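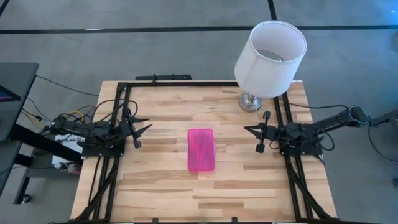
Skamora opens gripper comparison bench in Foltham

22/01/2026 – Skamora has opened a test bench at its Foltham workshop where customers can compare grippers on their own parts before placing an order.

The bench has two arms facing each other across a wooden table. Each can be fitted with a different gripper, so that two designs can be tried on the same object in one visit. The first pair on offer are the Ko, a two-finger gripper for small and medium items, and the Vanora, which has a longer stroke and a softer closing action.

Every trial follows the same routine. An item is placed between the arms and each gripper makes 300 attempts to pick it up, move it and put it down again. Dropped items, missed picks and marks on the surface are all logged. Customers receive the full log – failed attempts included – within three working days.

Plastic boxes with smooth lids are among the standard test items, along with household objects of different heights. Customers may also send in their own parts, up to a limit of 200 per order.

"People were choosing grippers from a data sheet and finding out later that their box was too slippery or too wide," said Getachew Tesfamariam, head of testing at Skamora. "We would sooner they found that out here. If neither gripper suits the job, the report will say so."

A trial takes around 2 days, including set-up. Bookings are open now, and the remaining places in January will go to existing customers first. Controller comparisons will be added to the bench later in the year.

Notes to editors

Skamora designs and supplies grippers and arm fittings for packing and light assembly. Visits to the Foltham workshop can be arranged through the press office.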